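Film News | Indie & Festival

Oei is coming to the Jorkis, and I already have my ticket

I've been bugging the people at the Jorkis since last fall about whether they'd pick up Oei, and this morning I finally got the email I wanted. They're showing it in April! Eleven nights, one screen, and the director is coming for the opening.

If you missed my earlier rambling, Oei is the second feature from Canan Karaca, who made that lovely slow ferry movie, Janimstead, a few years back. I saw Janimstead with 11 other people in the audience and walked out wanting to call my sister. The new one is a ghost story, sort of. A woman named Oei goes back to the house where she grew up to sell it, and every night at the same hour the phone in the hallway rings and it's her own voice on the line, age nine, asking when she's coming home.

I know. I got goosebumps just typing it.

Karaca shot the whole thing in 21 days in and around Brirnudville, mostly in one house on the hill behind the old water plant. Some of you will recognize the street. The crew was 18 people, small even for this kind of movie, and a bunch of them were local hires (the woman who did the sound used to run the radio club at the high school). I asked Karaca over the phone whether the short schedule scared her.

"It scared the producers," she said. "I was too tired to be scared. We'd shoot until the light went and then I'd rewrite the next day's pages at the kitchen table, in the actual kitchen from the movie."

She also told me there's no music at all for the first half hour, just the house and the phone. I'm a sucker for that. So many ghost movies tell you when to jump, and I'd much rather sit there in the quiet getting nervous on my own.
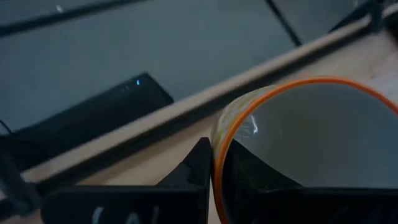 What I've heard so far

I haven't seen the finished cut, so take this as gossip from a fan. A friend caught a work-in-progress screening over the winter and said the middle drags a little, and that the last ten minutes made up for it so completely that she sat through the credits with her coat on. She wouldn't tell me the ending even when I begged. She did say the little girl's voice on the phone is the best thing in it, and that you never see the kid's face, not once.

The other thing people keep mentioning is the length. It runs a few minutes over two hours, which is long for a ghost story. Karaca says there was a shorter version and she didn't like it. "Everybody in it was in a hurry," she told me, and I kind of love her for putting the time back in. Then again, the seats at the Jorkis are what they are, so maybe bring a sweater to sit on.

Money was tight all the way through. The last bit of it, 3000 dollars for the sound mix, came from a bake sale and a yard sale on the same morning, and I'm pretty sure I bought a lamp at that yard sale without knowing what it was for. So I guess I'm an investor now.

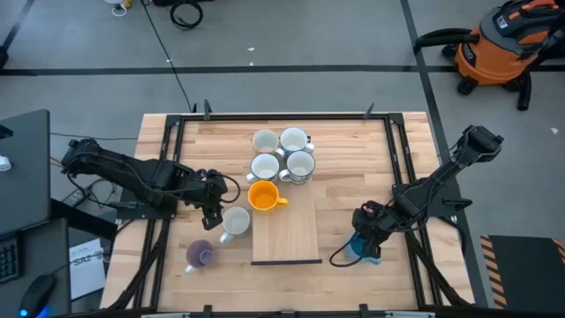
Karaca will be at the opening night show and is staying after to take questions, and the Jorkis is keeping the lobby open late for anybody who wants to hang around and talk. I love those nights. The theater does free coffee for them, and they ask you to bring your own cup from home, so if your shelf has a plain white mug or a teal-blue one sitting on it, grab it on your way out the door. I'll be over by the popcorn counter with a long list of questions about the phone calls and probably no self-control about spoilers, so if you want to go in cold on a later night, steer clear of me.

Tickets go on sale at the box office at noon and they're the usual price. Opening night is the small batch, since the cast and crew get first pick of the seats, and I would not wait on that one. There's an early show and a late show most evenings. I'd go for the late one myself. It's a phone-ringing-in-the-dark movie, and walking out into daylight afterward would feel all wrong.

No word yet on whether it'll go to other towns after us – Karaca says they're talking to a couple of theaters and she'd rather not jinx it. There's also no streaming plan that she'd own up to. If you can't make it in April, write and tell me, and I'll post whatever I hear. And if anybody has a copy of her student short, the one with the elevator, please get in touch. I've been looking for it forever.

Last updated: April, 9:40 a.m.

Contact | Send a tip | © Brirnudville Screen Notes | Back to top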